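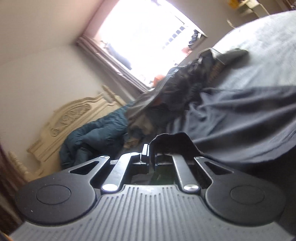

3.2 Bedding and fabrics

Bed tidying was treated as a single activity comprising straightening, folding and stacking. The Ivstead set contains 226 episodes of this activity, each limited to 120 seconds. Covers and blankets were left rumpled at the start, and the order of handling was not prescribed.

Figure 2. Fabric handling on the bed.
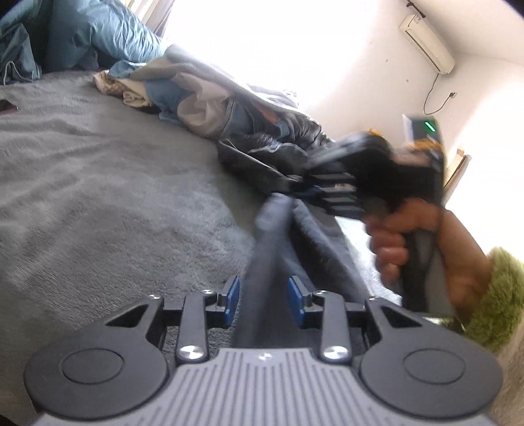 Plush blankets were scored separately from flat covers, as thick pile hides the fold line and makes edge alignment hard to judge. Following Ebrahimi, a fold was accepted when opposite edges lay within 27 mm of each other. Long folds that remained raised from the mattress were recorded as incomplete. Pillows were excluded from scoring.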